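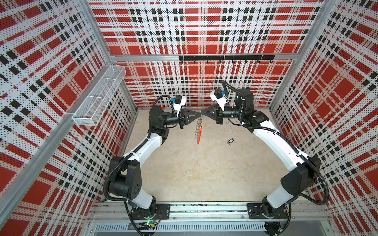
Red, white, and black plaid, printed on wall panels.

What Is Plaid?
Serkley Museum of Cloth, Young Visitors' Pages

Plaid is a pattern of stripes that cross. Some stripes run up and down, and others run from side to side. Where they meet, they make squares and rectangles. You may have seen plaid on shirts, blankets, skirts, and school bags.

How is plaid woven?

Cloth is woven on a machine called a loom. Before weaving starts, long threads are stretched tightly on the loom. These threads are called the warp. A second set of threads, called the weft, is then passed over and under the warp, one row at a time.

To make plaid, the weaver puts colored threads in the warp in a planned order. There might be a wide band of red, then a narrow band of black, then a thin line of white. The weft threads usually follow the same order. A large loom in the Dretitdale Gallery holds 1000 warp threads, and every one was put in place by hand.

Where do the extra colors come from?

Suppose a weaver uses only red thread and white thread. The finished cloth will have red squares, white squares, and squares that look pink. No pink thread was used. In the pink squares, red threads cross white threads, and from a distance your eyes blend the 2 colors together. Up close, you can find each thread again.

Printed plaid is made in a different way. The colors are put on top of a finished surface, such as cotton, paper, or plastic. On printed cloth, the back is often paler than the front.

How old is plaid?

Very old. Woven plaid cloth made 3000 years ago has been found in the deserts of western China, where the dry ground kept it from rotting. In Scotland, plaid patterns are known as tartans, and many are linked to a family or a place. The order of colors in a tartan is called the sett.

Try it yourself

You will need squared paper and 2 crayons. Color a set of stripes going down the page, pressing lightly. Turn the paper sideways and color the same stripes again. Look at the places where the crayons overlap. Change the width of one stripe and see how the pattern changes.

Words to know

Loom: a machine for weaving cloth
Warp: the threads stretched along the loom
Weft: the threads that go across
Sett: the order of colors in a tartan

Text by Dexter Enriquez, Learning Department. Page last reviewed Dec 7, 2023.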